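# The Living Room League

The student robotics club at Seixas has one arm, one gripper and a rule that at least half of its practice must happen in somebody's home. The rule dates from November, when the club came last in the Plavedo Cup, a household-tasks competition for school and college teams. Its arm had worked well on a bench under even light. In the mock apartment built for the event, it missed nearly everything near a window.

The club has spent the months after that working in borrowed living rooms. Members pack the arm into two crates, clamp it down wherever there is space, and run the same short list of tasks until the family wants its evening back. They have logged 2386 grasp attempts this way. Each one gets a line in a shared spreadsheet: the object, the room, the time of day, and a note on what happened.

## Four minutes, three objects

The Plavedo rules are short. A team has 4 minutes to pick up 3 objects and put each in its place. The objects are drawn from a box on the day and no team sees them beforehand. A clean run scores 1000 points, with deductions for drops, for touching the furniture and for any help from a human hand.

Most teams in the Vesa division write separate routines for cups, books, cloth and so on. The Seixas students started that way and gave it up over the winter. They now train on recorded demonstrations, with a member guiding the arm through a task many times over, and the software learns from the recordings. It is slower to set up, and the members say it is duller work. One student described an afternoon of demonstrations as "like teaching someone to tie a shoe by tying it for them."

## Smooth things and bright windows

The hardest objects are the ones with curves and shine. A glossy surface picks up highlights from a window, and a curved one gives two fingers very little to press against. The club practices on both at once, with daylight coming into the room.
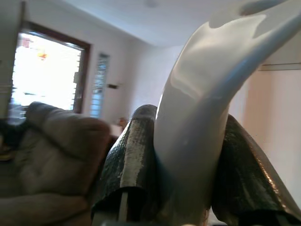 ## What comes next

The next event is at Venevau, and the club has changed two things for it. The arm will now make a small test lift before it commits to a move, and it will let go and try again if the object shifts. The students argued over this for weeks – a second try costs time, and the clock does not stop.

They are also looking for more homes. A notice went up outside the workshop on 23 May 2024 asking for rooms with large windows, patterned rugs or low tables. Pets are welcome if they can be kept behind a door. Sessions last two hours, and the club brings its own extension cords.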